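Site visit notes: Drornov household robotics lab, Travadby

The visit took place in July, at the invitation of Bogdan Duda, who keeps the operating rules for the kitchen cells. Breltero is drafting its own procedures for arm work in furnished rooms, and I went to compare documents. The Drornov manual has 50 numbered rules. I read it on the train and spent the morning checking it against practice.

Access comes first. One operator holds the enable switch, and a second person may enter the marked floor area only after the operator calls a stop and releases the switch. The call is spoken aloud and logged. The log for the current cell stood at entry 1178 when I signed in. Entry 381 records a stop called over a dropped spoon, with the same fields filled in as for any other stop.

Finger coverings have a section to themselves. Tape is permitted on the gripper fingers if it is inspected at the start of each session. Wrinkles are accepted. A lifted end that can catch on a handle or a cloth is not, and the manual leaves the decision on a frayed end to the operator. I would prefer a limit in millimeters.

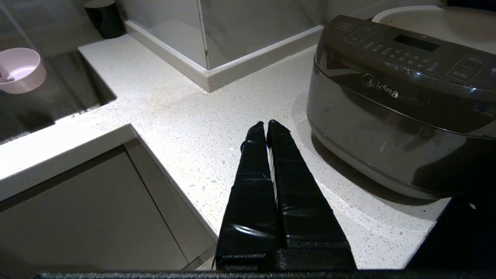

Who is allowed to restart the arm after a stop?

Only the operator who called the stop, once the floor area has been checked and the log entry closed. If that person has left the room, the session ends and a new one is opened with a full inspection.

Appliances are treated as fixed obstacles unless the task sheet names them. Rice cookers, kettles and similar items must be listed with their state, on or off, before the arm is enabled. Sinks carry a separate speed limit, as do glass panels. Duda said the glass rule was taken over from an older Turcotte procedure and has not been revised.

Cleaning of counters is assigned to the closing shift. The manual does not say what counts as clean, and I raised this. Rule 31 on cable routing also refers to a drawing missing from my copy. Duda will send it with the next revision, which runs to 168 pages including forms.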